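Torque

Torque is the turning effect of a force. Push on a door and it swings, pull on a wrench and the bolt gives (or doesn't, if it's been on there since your grandfather's time), and in both cases what matters is how hard you push and also where you push. I've been teaching this stuff at the evening school in Rivlow for years and it's still my favorite chapter, mostly because everybody already knows it in their hands before they see a single equation.

You'll also see it called the moment of a force, or just the moment. Engineers who work on beams and bridges tend to say moment, people who work on engines say torque, and for our purposes they're the same thing.

The basic formula

Torque is written with the Greek letter tau and it goes like this:

τ = r F sin θ

The r is the distance from the pivot to the point where the force is applied, F is the size of the force, and θ is the angle between the two. If you push at a right angle, sin θ is 1 and the whole thing shrinks down to distance times force. If you push straight along the bar toward the pivot, sin θ is zero and you get no turning at all, no matter how much you grunt.

Let's put numbers in. Say you have a bar 2 meters long, fixed at one end, and you pull on the free end at a right angle with a force of 300 newtons. The torque is 2 × 300, so 600 newton meters. Now grab the same bar halfway along and pull just as hard. You get 300 newton meters, half as much. Same arm muscles, same bar!

Units

The SI unit is the newton meter, written N·m. A joule is also a newton times a meter, and students ask me every single term whether torque is energy. It isn't. With energy, the force and the distance point along the same line, and with torque they're at right angles to each other, so we keep the name joule for energy and leave torque as newton meters. In American garages you'll hear foot-pounds or pound-feet, and people do argue over the order of the words.

Which way it points

Torque is a vector, and this is the part that makes people squint. Curl the fingers of your right hand in the direction the thing would turn, and your thumb points along the torque. So a bolt you're tightening (normal thread, clockwise as you face it) has a torque pointing into the surface, away from you. For flat problems you can skip all that and call counterclockwise positive and clockwise negative, and just stick with it to the end of the page. Mixing the signs halfway down is the mistake I mark most often.

Balance

When something isn't starting to turn or changing how fast it turns, the torques on it add up to zero. A seesaw is the classic case. My old classmate Selamawit Wako used to set a nice one: a crate weighing 128 newtons sits 3 meters from the pivot of a plank, the plank itself is balanced on its middle, and you want to know how far out on the other side to put a 300 newton sack. The crate gives 128 × 3 = 384 newton meters. Divide that by 300 and you get 1.28 meters. I like it a lot as a first problem, you can do it on the back of an envelope and check it with a ruler and some coins at home.

Torque and spinning up

If the torques don't cancel, the object gets an angular acceleration. The rule looks just like Newton's second law with the names changed:

τ = I α

Here I is the moment of inertia, which tells you how much mass there is and how far it sits from the axis, and α is the angular acceleration in radians per second squared. A heavy rim is harder to get going than a solid disk of the same mass and the same radius. Fatima Mnguni's notes from the Skitoveck workshop (I still have my copy, coffee rings and all) treat this with a flywheel turning at 3,000 revolutions per minute, and if you're comfortable with the formulas up to here that's a good place to go next.

Power comes in too. Multiply torque by angular speed in radians per second and you have power in watts. It's why a small motor can turn something stubborn as long as you gear it down and don't mind waiting.

Everyday cases

Door handles sit far from the hinges. A long wrench beats a short one. A fat screwdriver handle is easier on the wrist than a skinny one, and the steering wheels on old trucks were huge, back before power steering was common. Bottle caps, faucet handles and bike pedals all work the same way, and once you start looking for the pivot you'll find one everywhere. 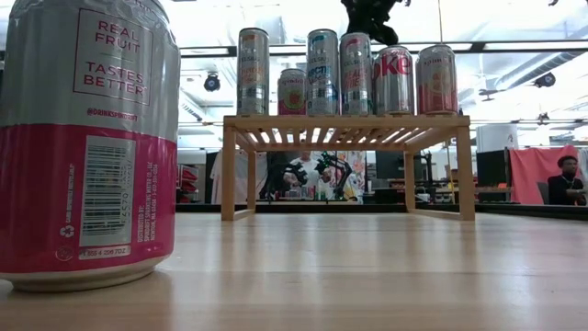 For practice, go back to the plank problem and move the crate in to 2 meters, then find the new spot for the sack. You should get a little over 0.85 meters.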